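Werkstattbuch, Tischplatte Besprechungsraum
23. Juni 2018

Lesego Sithole hat gestern vorgeschlagen, die Platte komplett abzuschleifen. Ich bin dagegen und schreibe auf, warum, damit wir die Diskussion im November nicht noch einmal von vorn führen. Omar Chamoun hält sich raus, will aber, dass irgendwas passiert.

Stand der Dinge: helles Holz, Oberfläche matt, Maserung fein und lang durchlaufend. Ein Kratzer, der mich stört, unregelmäßig, mit ausgefransten Rändern, bräunlich-grau. Er läuft mit der Faser, zum Glück. Quer zur Faser wäre die Sache viel hässlicher. Daneben noch ein kürzerer, schwächerer Strich, den Lesego für einen zweiten Kratzer hält. Ich bin nicht überzeugt. Könnte auch Abrieb sein, der oben aufliegt. Radiergummi probieren, bevor jemand Papier in die Hand nimmt.

Woher der Kratzer kommt, ist wieder so eine Frage. Die allgemeine Meinung lautet: vom Drahtkorb. Der Korb hat dünne dunkle Stäbe, und wer ihn über den Tisch zieht, statt ihn anzuheben, zieht eben auch die Kanten mit. Klingt plausibel. Bewiesen ist damit gar nichts. Ein Korb mit Gitterboden müsste doch eher mehrere parallele Spuren hinterlassen, und ich sehe eine. Die Ecke allein? Möglich, wenn er gekippt war. Ich habe mit dem Fingernagel an der Unterseite entlanggefühlt und keinen Grat gefunden, was auch nicht viel heißt.

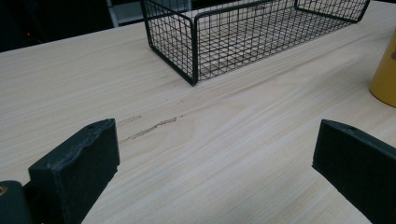
Omar tippt auf einen Schraubendreher. Auch dafür gibt es keinen Beleg außer Omars Bauchgefühl, und das hatte bei der Sache mit dem Leimfleck schon einmal unrecht.

Zum Mittel. Im Schrank steht noch die Dose Drernetus, Reparaturöl, laut Etikett »unsichtbar auf allen hellen Hölzern«. Das glaube ich sofort nicht. Am Reststück (gleiche Lieferung wie die Platte, hoffe ich zumindest, Crichton hat damals zweimal geliefert) getestet: nach dem ersten Auftrag deutlich gelber als ringsum, nach dem Trocknen etwas weniger, aber immer noch gelber. Unter der Deckenlampe fällt es kaum auf, am Fenster sofort. Wer das »unsichtbar« nennt, hat am Fenster nicht nachgesehen.

Zweiter Versuch mit dem Hartwachs von Pasisow, Farbton 1043. Besser im Ton, dafür glänzt die Stelle. Mit dem Vlies abgezogen, Glanz weg, Wachs zur Hälfte auch. Farbton 1241 soll grauer sein, haben wir nicht da. Lesego will bestellen. Meinetwegen, aber erst eine kleine Stange.

Dampfmethode (feuchtes Tuch, Bügeleisen) wird auch immer wieder genannt. Hilft bei Druckstellen, wo die Faser nur gequetscht ist. Hier ist sie nach meinem Eindruck gerissen, da quillt nichts mehr zurück. Am Reststück probiert, absichtlich mit der Schraubenspitze eingeritzt: Ränder danach rauer als vorher.

Bleibt das Schleifen. Lesego rechnet mit einem Nachmittag. Ich rechne anders: Körnung 60 kommt mir nicht auf diese Platte, und mit 100 anzufangen dauert entsprechend. Danach ganze Fläche neu behandeln, Tisch fällt aus, und am Ende eine Mulde, wenn einer an der Stelle zu lange verweilt. Für einen Kratzer.

Vorläufig:
Strich mit Radiergummi prüfen.
Kratzer in Ruhe lassen, bis 1241 da ist.
Korb anheben, nicht schieben. Filz unter den Korb hält auf dem Draht vermutlich keine Woche, Omar darf es gern versuchen.
Reststück nicht wegwerfen! Liegt hinter den Kisten für Dernden.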